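4.2 Where the bedding goes between nights

I went into the Plollik homes expecting beds to be either made or not made. I was wrong! Most of the 44 beds in our sample sat somewhere in between, with the spread pulled flat and the warm layer rolled up to one side – ready for the evening. 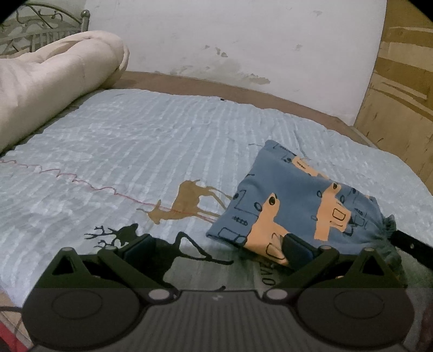
Figure 3. Quilted bedspread with deer motifs, a rolled comforter and a blue pillow.

One reader of our June draft objected that rolling is simply what people do when they have no closet space, and that I was calling it a habit too quickly. Fair enough. But 11 of the households told us they had shelves to spare and still rolled, so I'm keeping the word – for now.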